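About Noltden Racing School

Noltden Racing School teaches people to drive single-seater race cars and helps some of them go on to compete. We are based at the Stavport circuit, on the east side of the paddock, in the long building behind the fuel station. The school is independent. We don't own the track, and we don't sell road cars or track-day insurance.

We started with 2 used Formula-type cars and a rented garage. In the first year we ran courses only when the circuit had spare afternoons, and a good deal of our teaching was done on foot, walking students from corner to corner. We still do the track walk. It comes before anyone gets fitted for a seat, and it goes ahead in rain.

What we teach

The basic course takes 2 days. Day one covers flags, pit lane rules, braking points, heel-and-toe downshifts and a set of laps behind an instructor's car. Day two is mostly driving, in short sessions, with a look at the data after each one. Students who pass the written and driving checks at the end can apply for the regional novice license.

The advanced course is for drivers who already hold a license. It deals with race starts, overtaking, wet driving and tire management over a full stint. We keep the groups small so that everyone gets time with an instructor between runs.

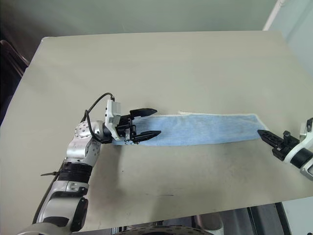 We also run a mechanics' course over the winter, beginning in December. It covers corner weights, alignment, gearbox ratios, brake bleeding and the paperwork that goes with a scrutineering check. You don't need to be a driver to sign up. Several people who took it now work on cars in the Nalent Cup paddock.

The race team

The school enters its own cars in the Nalent Cup, a regional series for single-seaters with 2.0-liter engines. Seats go to graduates of the advanced course. A driver has to bring part of the budget, and we put that in writing before the season so there are no surprises over crash damage or extra tire sets. The team shares its engineers with the school, so race weekends do affect the course calendar. Check the dates before you book travel.

Our test days are held at Stavport and at Cronin, which is a shorter and bumpier track with very little runoff at the last corner. Most students find Cronin harder. Lap times from one don't tell you much about the other.

Cars and workshop

All school cars use the same engine and gearbox. Each engine is taken out for a rebuild at 4,000 kilometers, and gearboxes are opened for inspection at 3,000. Seats, pedals and belts are adjusted for each student. We have helmets and suits in most sizes, but please bring your own thin-soled shoes and gloves if you have them.
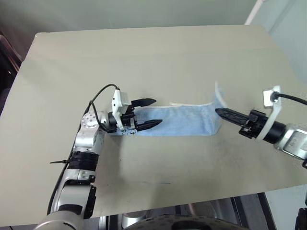 One former student wrote to us that the car fitting was the part of the course that helped most: "I had been driving with the pedals too far away for two seasons and thought I just wasn't good at braking. They moved the pedal box, put some foam behind my back and sent me out again. I'd tell anyone booking to leave plenty of time for it."

We agree with the last point. Fittings open an hour before the first briefing, and taller drivers should come at the start of that hour.

Visiting and booking

The office is open on all course days and on most circuit test days. Visitors are welcome to watch from the pit wall building, though children have to stay on the upper level. Parking is in the lot outside the main gate. Use the footbridge to reach the paddock.

Bookings are made through the office and held with a deposit. If the circuit closes the track for weather, we move you to another date at no charge. Gift bookings can be transferred once to another driver.

Page updated 11 Sep 2025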